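What Are Loyalty Points, and Are They Really Free?

Have you ever stood at the checkout with a grown-up and heard the cashier ask, "Do you have a points card?" I used to hear it every week when I was a kid, and I thought points were like the ones in a video game. I wanted the high score!

They are a little bit like that. Loyalty points are a kind of pretend money that a shop gives you for buying things there. You can't spend them just anywhere. My card from Kernness (that's where I get my groceries) is no use at all at the toy shop next door.

So how do they work? Let's say a shop gives you one point for every dollar you spend. You buy a scooter for $200, so you get 200 points. Then you buy a helmet and some knee pads and a very loud bell, and that comes to $100 more. Now you've got 300 points. Hooray! But what can you do with them?

Every shop has its own rules. At Kernness, I need 900 points before I can swap them for anything, and then I get $9 off my shopping. Go back and read that again, slowly. I have to spend $900 to get $9 back! That's one cent for every dollar. 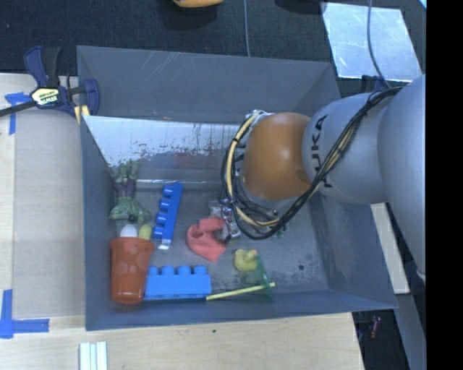
When you order online, the points usually turn up in your account by themselves. I buy my colouring pencils and paper from a website called Flistorance, and there's a little gold star at the top of the page with my total next to it. Right now it says 492. I only need eight more to reach 500 and get a free sketchbook, and I have to tell you, that little star is very good at making me want to buy more pencils.

That's the clever part. Shops give out points so you'll come back to them and not go to the shop down the road. Points can also make you spend more than you planned. If I bought an $8 set of markers just to get my sketchbook, and I didn't need any markers, was the sketchbook free? I'd say it cost me $8.

Shops often learn something from your card too, like what you buy and how often. That's how they know to send me coupons for cat food. If a website asks for your name, your birthday or your email, go and get a parent or another grown-up before you type anything in.

One more thing to watch for is that points can run out. Mine at Flistorance disappear every June if I haven't used them. I lost a whole pile that way once and I was grumpy for days.

Want to try something? Next time you go shopping, ask your grown-up if they have a points card, and see if you can work out together how many dollars they'd need to spend to get one dollar back.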